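Robot arms take on the teardown work at Pistura's computer recycling shop

The first thing Skye Lindsay used to do at the start of a shift was tape her thumbs. Opening old desktop computers all day means catching skin on sheet metal, and after eight years at Pistura she had a system for it.

She still keeps the tape in her apron. But since December, part of the work of taking apart retired office machines has been moving from the hand benches to robot arms, and Lindsay now spends more than half her day at a screen, checking what the arms are about to pull and telling them when they have it wrong.

Pistura takes in used computers from schools, clinics and offices, wipes or destroys the drives, and sells on whatever parts can be used again. The shop employs 76 people. Until last year every tower that came through the dock was opened, emptied and sorted by hand.

The new benches were set up by Cevaden, an automation company that does most of its business in packaging. Joni Aaltonen, who ran the installation, said computers turned out to be a harder job than boxes.

"A box is a box," Aaltonen said. "Two towers with the same model name can have the cables tied down in different places. One has an extra drive, one has a card somebody added. So the arm can't just repeat a motion. It has to look first."

A person still opens each tower and lays it on its side before the arm starts. The arm then goes after the parts that come straight up or out, such as memory and cards. Anything held by a stubborn clip, a stripped screw or a tangle of wire is flagged and goes back to a person.

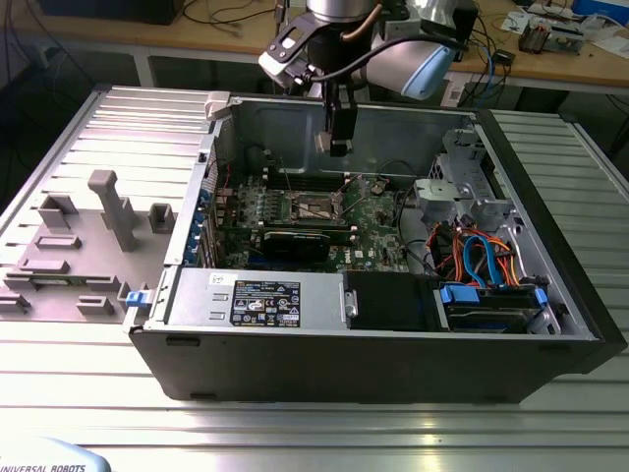
A gripper over an opened desktop tower, with the graphics card and power supply still in the case.

On a normal shift the arms now get through 100 towers, according to Hedvig Aasen, the operations manager. The shop as a whole handles 1,000 a week in busy periods, and the rest are still done by hand. Aasen said she does not expect that to flip any time soon.

"The machines that come to us in good order, from one customer, all the same type – those go to the arms," she said. "The mixed pallets go to people. We get a lot of mixed pallets."

No one has been laid off because of the change, Aasen said. Eight workers were moved from the teardown line to other jobs, most of them to testing and to the new role the company calls bench lead. A bench lead watches over two arms, loads towers, clears jams and handles whatever the arms pass up. The job pays more than teardown and comes with a short training course.

Renji Oshima was one of those moved. He said the pay is welcome and his back is better for it, but that he misses parts of the old routine.

"On the line we talked all day," Oshima said. "You know where your hands are going, so you can talk. Now I have to watch. If I look away for a minute, I come back and there are three flags waiting."

He also said the first weeks were slow. The arms would stop over a loose cable that a person would have brushed aside without thinking, and the bench leads fell behind on loading while they cleared one stop after another. Some of that was fixed by changing how towers are prepared. Workers now tuck or cut cables before a case goes on the bench, a step that adds a little time up front.

Yuzuki Fujimoto, who represents the floor staff in talks with the company, said the main concern among workers is what happens when people leave. Three teardown jobs that came open over the winter have not been filled.

"They kept their word about layoffs, and I'll say that to anyone," Fujimoto said. "But a job that isn't filled is still a job that's gone. We want that written down, what the numbers will be."

The two sides are discussing an agreement that would set a minimum number of hand teardown positions and give current staff first pick of any bench lead openings. Fujimoto has also asked that the training be offered during paid hours on the evening shift, where it has not been available so far. Aasen said the company agrees with the training request and is working out the schedule.

There has been some change in injuries as well. Aasen said the first-aid log shows fewer cuts to hands since the arms came in, though she added that it is early and that several of the people who used to get cut are now in other jobs.

A second set of benches is planned for Pistura's smaller site at Nishimura, which handles mostly laptops. Aaltonen said laptops will need different tooling, as the parts are thinner and many are glued in place. Testing there has not started.

Lindsay has signed up to help with it. She expects to go back to the hand bench for the first few weeks, to show the Cevaden crew how the hard ones come apart.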